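From: Nia Voyle
To: Grendero viewers list
Date: November 15, 2001
Subject: Re: Re: the lighthouse finale, and who is actually dead

Rhydian Meredith wrote:
> I have now watched the last ten minutes again and I maintain that
> Captain Jemitz is alive. We see the boat go down. We see the hat.
> We do not see a body. On this show no body means back by March,
> usually with a beard.
>
> Also, can anyone explain how the doctor got from Caltomton to the
> lighthouse in one commercial break?

Rhydian, you said the same about the vicar, and the vicar has been dead for two seasons. He had no body either. He had a funeral with a closed casket and a very long song, and you told this list the song was a clue.

My answers, in the order I can bear to give them.

1. The captain. I think he's gone. The hat floated past the camera for so long that I went and made toast, and it was still floating when I got back. You don't spend that much film on a hat if the man is coming back for it. Llinos Harries points out that he never signed the deed to the boatyard, and I grant that's a loose end, but this is a show that left a horse in an elevator.

2. The doctor. There is no explanation. In season one the same drive took her a whole episode and she hit a deer. I suggest we all agree the road has been improved.

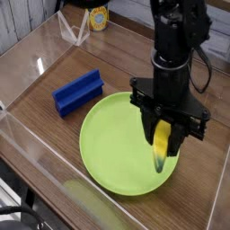
Yellow banana, green plate, both times. 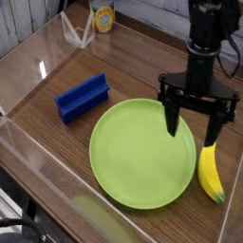
3. The sister. Barış Akbulut asked whether Mrs. Rivas knew about the letter before the storm. She must have. Go back to the dinner with the bad soup: she says "he always wrote small," and at that point only the man who burned the letter is supposed to have seen it. I was so pleased with myself for spotting this that I woke my husband, who has never watched the show and would like that noted.

4. The poll. Bleddyn Morris collected 80 votes on whether the finale was any good. Seven people loved it, six want their evening back, and the rest wrote essays. Bleddyn is reading the essays. Please stop sending him second drafts.

5. Tapes. I have the finale with only the first minute missing (wedding, rain, somebody coughs). Write to me off the list if you want a copy, and send a blank. Long ones, please. Last time I got a tape that ran out just as the lighthouse door opened.

Rhydian, if he does turn up in March with a beard, I'll post a full apology here and you may choose the subject line.

Nia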